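## Winter Bag Drive: What We Need and Where It Goes

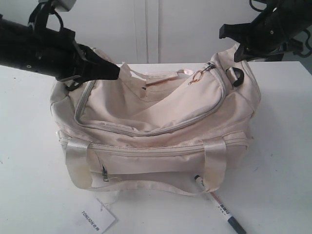
*Fleltenham Community Pantry*

The January 2021 bag drive is open. We are collecting duffel bags, backpacks and small suitcases for people moving into temporary housing in Fleltenham and the Kimier district. Most people who come to us for a housing kit arrive with their things in grocery sacks or trash bags, and a decent bag makes the move easier.

Last year we gave out 1232 housing kits. Each one holds sheets, a towel, toiletries, a can opener, dish soap and a few days of dry food. We pack the kit straight into the bag, and the bag is theirs to keep. In June we ran short and had to use cardboard boxes for several weeks, which were hard for people to carry on the bus.

**What we can take**

- Duffel bags of any color, medium or large
- Backpacks, adult or school size
- Carry-on suitcases with working wheels
- Sturdy zippered totes

Smudges and creases are fine. We wipe down every bag before it is packed, and most marks on synthetic fabric come off with warm water and a little dish soap. Please check that the zipper runs the full length and that the handles are firmly sewn on. Look through the side pockets before you drop a bag off. We have found house keys, a passport and a full set of tax papers, and it took some phone calls to get them back to the right people.

We can't take bags with mold, strong smoke smell or broken zippers. We also can't use large hard-sided suitcases this year. The storage room on Kaneko Street has four shelves for bags and the big cases don't fit on any of them.

**Drop-off**

Bring bags to the side door on Kaneko Street during regular pantry hours. Ring the bell, set the bag on the cart and step back. Masks are required on the ramp and in the entry. If you are leaving more than four bags, please call first so that we can clear space. The Lasov Avenue site is closed to donations until the heating is repaired, so please don't leave anything there overnight.

**Money also helps**

We had $3840 left in the housing kit fund at the start of the month. It pays for the things we rarely get as donations: new pillows, twin sheets and can openers. Checks can be made out to the pantry with "kits" on the memo line. Receipts go out by mail within two weeks.

**Packing shifts**

Shifts are limited to two people from the same household, and the sign-up sheet is on the pantry website. A shift runs two hours. You will be on your feet for most of it and will need to lift a full bag onto a shelf, so wear comfortable shoes. Street parking is free on the church side. The next list of open shifts goes up when this one fills.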